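Wednesday, late, tea going cold

I was supposed to do taxes tonight and I did laundry instead, which tells you everything about me. Well, I did the folding part of laundry. The washing got done over the weekend and then the whole lot sat in the bag by the door, glaring at me every time I went out for groceries.

It's mostly shirts. Jailson talked me into the Soltcombe running group back in May, and ever since then my drawers have been filling up with those slippery athletic tees that will not stay folded for love or money. Cotton I can do! My grandmother taught me cotton. You smooth it, you fold it in thirds, it stays put like a good child. The slippery ones just slide open again the second you put them on the pile.

So I cleared off the big white table and started with the blue.

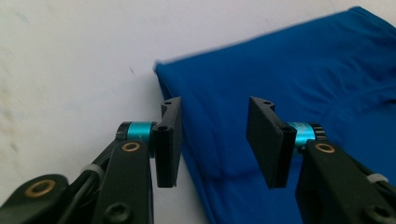

Blue, before I got serious about it.

I called Adwoa halfway through because I can't fold in silence, and she was making soup, so it was just the two of us clanking and rustling at each other for most of an hour. She swears by rolling. Her whole closet is rolled, she says, even the towels, and she can find anything with the lights off. I tried it with one of my gray ones and got something like a sad burrito. She laughed so hard she had to put the phone down. Then she made me do it again on speaker while she gave instructions – arms in first, then the long fold, then roll from the collar end – and it came out a little better, but I still think I'm a folder at heart.

She also told me the Trerow place is finally up for rent again, the one with the big windows over the bakery. They want 300 more a month than last time. We both said a bad word at the same moment and then had to have a long talk about whether either of us will ever live anywhere with a proper laundry room. (No. But it was nice to dream for a bit.)

Anyway, the blue one. I do love that blue.

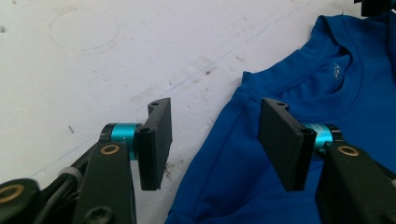 I kept going back to it all evening, trying it one way and then another, and at some point I realized I'd spent longer on one T-shirt than I did on the letter from Hendricks, which is still sitting unopened on the microwave. It can wait till tomorrow. It's either the dentist bill or the reminder about the dentist bill.

The table needs a real scrub, too. It's got scuffs all over, and there's a faint ring up toward one corner, the size of a cup, that I keep meaning to go after with baking soda. I like that table, even beat up. I bought it from the Mandell sale when they closed the old shop and Jailson and I carried it home on foot, stopping every block so he could complain about his wrists. He still brings it up. He'll be bringing it up when we're eighty.

Socks tomorrow. I have a whole bowl of single ones and I refuse to look at them tonight. Also call Mom, buy dish soap, and text Jailson that yes, I'm coming Saturday, but I'm not doing the hill.

Going to reheat this tea and go to bed.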